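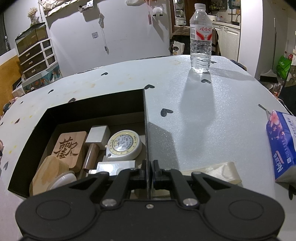
Grasp rules for hand-held collection are written for the moment just before contact, when the fingers are placed but nothing has been committed. Most rejected episodes at Zusard trace back to that moment. A wall grasp is the usual case: the two fingers go on either side of one thin wall, as with the black box holding the coaster, the mallet and the tape measure, and the operator has to know whether the grasp is allowed before closing. The wall is thin and sits between the fingertips, the contents are close by, and a white block lies near enough to the fingers to be touched by accident. This page sets out the working procedure for grasps of that type on tabletop tasks. It replaces the notes Benito Gallardo kept in the Quintana handbook, which covered rigid handles only.

Scope

The procedure applies to hand-held two-finger grippers used by a person at a table in a home or a home-like room. It does not apply to arm-mounted grippers, which fall under the Brultville cell rules and have their own stop and speed limits. It does not cover glassware, blades, or anything holding liquid without a closed cap.

Read the whole page before the first episode. The steps are short, but step 4 depends on a decision made in step 1.

Before you start

Check the finger linkage by hand. Open and close the gripper fully 3 times. Both fingers should travel evenly and meet on the center line. If one finger leads the other, tighten the pivot screws and repeat. Do not correct a leading finger by tilting your wrist during the task. The tilt ends up in the recorded trajectory and is learned along with everything else.

Wipe the fingertips with a dry cloth. Do not use alcohol on the tips unless the pad supplier allows it.

Look at the table covering. Loose cloth is permitted, and so are patterned cloths, but a fold under the tool is not. Ribbons, straps and cords must be clear of the path of the linkage arms at the start of the episode. If one drifts under an arm while you work, finish the motion, release, and mark the episode "contact, soft item." Asif Shaikh reviews these separately and many of them are kept.

Step 1. Name the target

State the target in the episode note before you pick up the tool. "Box" is not a target. "Box, near wall" is. "Box, divider" is. The difference matters in review: a grasp on a divider moves the container differently from a grasp on an outer wall, and a reviewer cannot always tell from the footage which one was meant.

If the target is an item inside a container, name the item and the container both.

Step 2. Set the approach

Bring the fingers in with the opening lined up across the wall, so that each finger has its own side. Keep the finger plane square to the wall. A small error in yaw is acceptable on soft plastic and cardboard. On hard plastic it produces a two-point contact at the finger edges, and the wall slips out on the lift.

Come down at a steady speed. Do not hover and correct more than 2 times. After the second correction, back out to the start position and begin again within the same episode. A clean restart is good data. A long hesitation above the target is trimmed, and the trim sometimes takes the approach with it.

Step 3. Check clearance on both sides

One finger is inside the container. It needs room to close without pushing on the contents. Look for three conditions:

No item is between the inside finger and the wall.
No item is standing against the wall where the finger will land.
Any loose item next to the finger can move freely if brushed.

If the third condition fails, the grasp is still allowed, but lower the closing speed. If either of the first two fails, stop. Clearing the contents is a separate task and gets its own episode. Nkechi Afolabi added this rule in April after a run of episodes in which operators nudged items aside with the fingertip and then grasped in one motion. The nudges could not be labeled, and the whole run was dropped.

Step 4. Close and hold

Close until both fingers touch the wall, then add only enough force to keep the wall from sliding. Thin walls flex. If the wall bows visibly, open slightly and hold there. Do not release completely unless you intend to restart.

The final force depends on the target named in step 1. An outer wall may carry the load of the container for a short lift or a drag. A divider may be used for a drag only. Dividers are often seated in a slot or glued, and they are not made to carry weight.

Step 5. Move

For a drag, keep the fingertips at the same height for the whole path. For a lift, raise the near edge first and stop when the container begins to tip. A full lift by one wall is not permitted with round or rolling items inside.

Keep the path away from anything upright on the table. The Fudow checklist gives a minimum side clearance of 70 millimeters between the tool body and any bottle, cup or standing packet. Measure from the widest part of the body — not from the fingers. On most hand-held units the body is much wider than the closed fingertips, and it is the body that knocks things over.

Step 6. Release and retreat

Open fully before moving the tool in any direction. Retreat straight up, at least past the rim of the container, and then back toward your own side of the table. Sideways retreat catches the rim.

Hold still briefly at the end position. The trimming script looks for this pause to set the end of the episode.

Background and privacy

Home rooms are left as lived in. Shelves, toys, bags and kitchen items in view are acceptable and useful for training. Remove mail, prescriptions, screens that are on, and family photographs. Doors to other rooms may stay open if everyone in the home has signed the consent form. Covadonga Palacios holds the signed copies and answers questions about partial consent, for instance where one resident has agreed and a visitor has not.

Rejecting your own episode

Mark an episode as rejected if the tool touched your other hand, if the target changed partway through, or if you spoke a correction aloud and then followed it. Do not delete it. Rejected episodes are counted toward your session.

A failed grasp is not a reason to reject. If the wall slipped and you recovered within the rules above, leave the status as "complete" and write "slip" in the note.

Changes

Proposed changes go to Adoración Cantero with 2 sample episodes attached, one that passes under the current text and one that would pass only under the new text. Changes to the clearance figure also need agreement from Brultville, where the same value is used for bench setup.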